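Stopping a cloth from sliding and creasing on a work table

332 views

Kamran Mirani

I have an old dining table that I now use for everything that isn't dinner. The top is varnished and pretty beat up, and I got tired of pens going through the paper wherever there's a gouge, so I bought a length of dark marbled cotton from the discount bin at Tarar and put that over it. It looks a lot better than the bare table and small pale things show up well on it, which I like for sorting beads and buttons.

The trouble is that it moves. If I lean on the front edge the whole thing comes toward me, and then the back hangs short and I have to walk around and pull it straight. It also has fold lines from the store that haven't come out. I ironed it once on medium with no steam and the lines went faint, but they were back after I folded the cloth up for a family meal.

What I've tried so far:

Those metal spring clips for picnic tables. They don't open wide enough for this top, and I kept catching my sleeve on them.

Double-sided tape. It held for an afternoon and left a gray strip on the varnish that I had to rub off with cooking oil.

Heavy books at the back corners. This works, but then I've lost the back corners.

I do need to be able to take the cloth off, maybe twice a month, so gluing or stapling it is out. I'd also like to be able to wash it. The cloth is a few inches bigger than the table on every side. I haven't hemmed it and it's starting to fray on one of the cut ends.

Is there an underlay that works on varnish without sticking to it? And is there any way to store the thing without putting the creases back in?

Thanks. I'm in Detcombe if anyone knows a local place that sells this kind of stuff.

Ettore Tedesco

There are two separate problems here and I'd deal with the sliding first.

Cotton on varnish will always slide because both surfaces are smooth and there's no weight in the cloth. You need something between them. The usual choices are open-mesh rubber matting (the kind sold for under rugs), a felt-backed vinyl table pad, or plain cotton flannel. I've used all of them on varnished and painted tables.

Mesh matting grips the best. The drawback is that the cheap kind can react with some finishes if it's left down for months, and you end up with a pattern of little squares on the tabletop. If you use it, lift it now and then and wipe underneath. Don't put it on a freshly varnished table at all. You'll also feel the mesh through a thin cloth when you write.

A vinyl pad goes felt side down and smooth side up. It's heavy, so it stays put on the table, but the top of it is nearly as slippery as your varnish. You'd be moving the problem up a layer. It makes sense if you spill a lot.

Flannel is what I'd try first. Get the heaviest you can find, wash and dry it hot before you cut it so that it does its shrinking early, and cut it about an inch smaller than the table all around. Lay it fuzzy side up. Cotton holds on to brushed cotton well enough for writing, sorting and cutting out patterns. Netik makes a brushed underlay with small rubber dots on the bottom that does the same job and saves you the washing and cutting. I have one and it has been fine. It costs more than flannel and it comes on a roll, so you have to let it relax for a day before it lies flat. 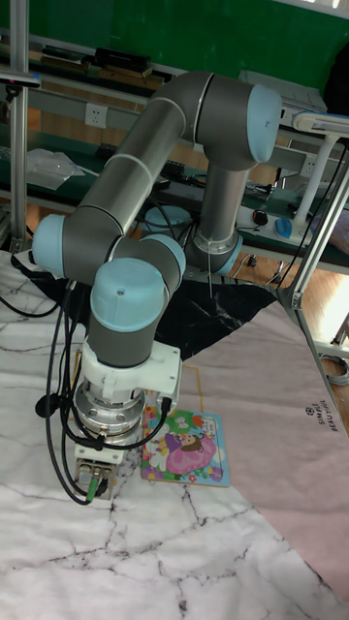

Black marbled cloth on a tabletop.

Dark marbled fabric is a good choice for a work surface, by the way. Solid black shows every bit of lint and every chalk mark, and the marbling breaks that up. Check whether yours is printed or dyed before you wash it. Turn over a corner, and if the back is much paler than the front it's printed. Wash printed cotton inside out, in cold water, and skip the dryer. If it's the same on both sides it's probably dyed, and you should wash it on its own the first time.

With an overhang of a few inches you also have enough fabric to do corners. You have a choice here too.

Elastic corners. Sew a short strip of wide elastic diagonally across each corner on the underside, so that it hooks under the tabletop like a mattress pad. It takes 4 strips and maybe an hour with a machine. The cloth comes off in seconds and you never have to straighten it again. It won't work if your table has a deep frame right at the corners with no lip for the elastic to catch on, so look underneath first.

Drawstring. Fold over a channel around the whole edge, run a cord through it, and pull it tight under the table. This gives the flattest result. It's more sewing, and a square corner will bunch a little. It also takes care of your fraying, as the raw edge ends up inside the channel.

Weights in the hem. Curtain weights or a length of lead-free weighted tape sewn into the hem on all sides. It looks neat and it's easy, but it won't stop the cloth from moving when you lean on it. I'd only do this with an underlay as well.

For your table I'd go with flannel plus elastic corners. Deal with the frayed end before anything else: trim it straight, zigzag it, and turn up a narrow hem. If you don't have a machine, iron-on hem tape is all right for a cloth that gets washed gently, but it won't put up with being pulled by elastic.

Now the creases. Dry ironing doesn't do much to a fold that's been sitting in a warehouse. Those folds were pressed in by the weight of the other bolts and they need moisture. Spray the cloth with plain water until it's evenly damp, roll it up, and leave it in a plastic bag for 3 hours. Then iron it on the cotton setting from the wrong side, working from the middle outward, and leave it flat until it's completely cool. People skip the cooling and then wonder why the lines come back. If there's still a faint line, a press cloth dampened with one part white vinegar to two parts water will usually finish it off. Test that on a corner.

To store it, roll it on a cardboard tube. Fabric stores throw these out and will give you one if you ask. Roll it right side out, with the flannel rolled in behind it, and stand the tube in a closet. If the tube is much shorter than the cloth, fold the cloth once lengthwise over a rolled towel so that you never get a sharp edge.

As for where to buy it, I don't know Detcombe well. The fabric market in Clakatton had heavy flannel by the yard when I was there in March, in white and a tan color. Take your measurements with you. The stalls cut to the nearest half yard and they won't take anything back.

buttonbox_lin

I just use a shower curtain liner under mine. Works OK. It gets a bit noisy when you move your arms on it but the cloth hardly slips and it was almost free. Wouldn't bother with all the sewing unless you enjoy sewing.

For creases throw it in the dryer with a wet washcloth for a few minutes. I never iron anything.

old_oak_desk

Agree with Ettore on the flannel but want to add a warning about leaving anything damp on varnish. If you spill water on the cloth, take everything off and let the table dry. I left a wet patch under a pad overnight and got a white bloom on the top the size of a dinner plate. It came out after a lot of rubbing with a soft cloth and furniture wax, but I wouldn't want to do it again. Coffee is worse.

The other thing is the gouges. You say pens go through the paper, and cotton over flannel is going to be softer than the bare table was, so the pen will still go through in places. Fill the gouges with a wax filler stick before you cover the table. You melt it in, scrape it level with an old plastic card, and it can be picked out later if you ever refinish the top. Or keep a clipboard or a piece of hardboard around for writing. I do the second one because I'm lazy.

I wouldn't use the mesh matting at all on an old finish. You don't know what's on there. It could be shellac under the varnish, and shellac marks if you look at it wrong.

Comments

Kamran Mirani
Thanks everyone. I looked underneath and there's a lip all the way around except at one corner, where somebody put in a metal brace. I think elastic will catch on three and I can put a tie on the last one. The back of the cloth is much paler so I guess it's printed. Will try the damp and roll thing this weekend.

Ettore Tedesco
A tie is fine. Sew it on with a small square of scrap behind it so it doesn't tear through the cotton.

pieceby_piece
Does the flannel underneath make it too soft for jigsaw puzzles? I do the ones with some 1,000 pieces and I need to be able to slide sections across.

old_oak_desk
Yes, it would bug you. Pieces drag on cotton anyway. Put a sheet of smooth hardboard on top of the cloth and do the puzzle on that. Then you can carry it off when you need the table.

mrs_tansy
The vinegar trick took the fold lines out of my curtains but the smell hung around for two days. Open a window.

buttonbox_lin
Dryer and washcloth doesn't smell of anything, just saying. I take the point about printed ones though, mine is plain.

3 answers | 4 shares

Contact us | Copyright the site and its contributors | Back to top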